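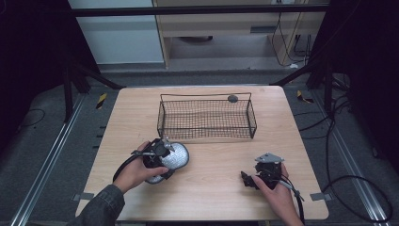
Why collect demonstrations with hand-held grippers when the robot arm could be teleoperated directly?

Because the operator keeps natural arm speed and feels contact forces through the fingers, and the arm is not tied up during recording. The price is paid later: every recorded motion must be checked against what the arm can reach.

Lecture notes, Robot Learning from Demonstration
Instructor: Afshin Tabrizi
Unit: Hand-held interfaces and action representation
Revised September 2, 2024

1. Setting

A bimanual demonstration is a sequence of observations and actions, one action stream per hand. With hand-held grippers, the action is recovered from the tracked pose of each device plus its jaw opening. No joint angles are recorded, and none exist until a target arm is chosen.

The Welov exercises use pick-and-place into an open container. The object is small, the goal region is large, and the grasp is the step where most policies fail. Notation follows the Duman reader: T_L and T_R are the left and right gripper poses, w_L and w_R the jaw widths.

2. Absolute and relative actions

An absolute action gives the next gripper pose in a fixed world frame. It is easy to plot and easy to debug. It also ties the policy to one calibration. If the table moves between recording and deployment, every target is off by the same transform.

A relative action gives the next pose in the current gripper frame:

A_t = inverse(T_t) * T_(t+k)

A constant shift of the world frame cancels in this product. Tracking drift does not cancel, but only the drift accumulated over k steps enters the action. Keep k short for this reason. Chunked policies predict several future poses, all expressed relative to the pose at the start of the chunk. Do not chain them step by step at inference, as the errors compound.

For two hands, add the inter-gripper transform inverse(T_L) * T_R to the observation. Without it, the policy has to infer hand spacing from pixels alone. This matters for handovers and less for tasks where one hand works and the other waits.

3. Latency

Camera images, pose tracking and jaw width arrive with different delays. Align all streams to the image timestamp by interpolation: linear for position and width, spherical for rotation. At deployment, measure the delay from command to motion and discard the leading part of each chunk that is already out of date.

A policy trained on misaligned data often closes the jaws early or late. Students tend to blame the network. Plot jaw width against the images first.

4. Result discussed in class

The Trekham comparison trained the same network on absolute and on relative actions, then displaced the table before testing. The absolute policy missed the object by close to the displacement. The relative policy kept most of its success rate. With the table left in place, the gap between them was small enough to be seed noise.

Limits: one object set, and only 2 seeds per condition. Treat the ranking as plausible and the size of the effect as unknown.

5. For next session

Read the Zitetero notes on reachability filtering. Derive the relative action under a constant world-frame offset and show where the offset drops out. Then repeat with an offset that varies in time, and state what remains.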